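From: Olga Pinheiro
To: sim-practice list
Date: 7th June
Subject: Re: Draft rules for simulated drawer tasks

Correia wrote:
> I don't see why section 4 asks for the wrist view as well as the
> outside view. We have 1000 episodes at Tikmont with the outside
> camera only and it would be a pain to render them again. Also, does
> "clear of the handle" mean anything you can check?

I'd keep the rule. From outside you can tell that the gripper is near the drawer, but you can't judge how the fingers sit on either side of the handle. Stills from the Esulcombe scene, one outside view and then two close ones:

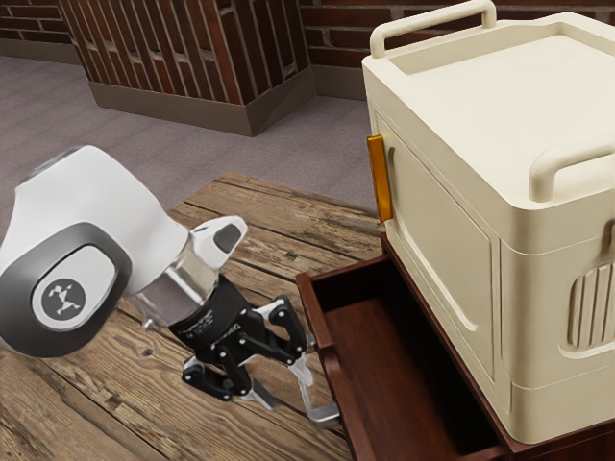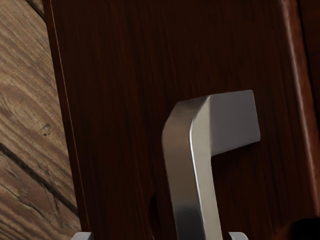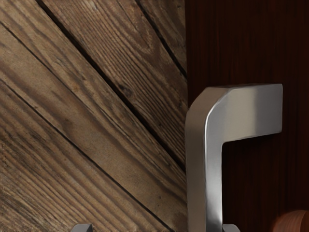

Proposed wording for section 4

4.1 Each episode is stored with one outside view and at least one view in which both fingertips and the handle can be seen.

4.2 "Clear of the handle" means no contact reported by the simulator for 11 steps in a row. It is not to be judged by eye.

4.3 If the fingers are not evenly spaced about the handle before closing, the episode is kept and marked. In both close views the right fingertip is nearer the upright bar, so they would need checking against this.

4.4 The drawer may be open at the start, but the log must say so.

On the old Tikmont episodes, I suggest we let them stand under version 1 and apply this from version 2 - Farnex did the same with their door set. A sample of 30 rendered again with the wrist view would be enough for me.

I still have no good number for the spacing in 4.3. Comments by the end of August please, to the list and not to me.

Olga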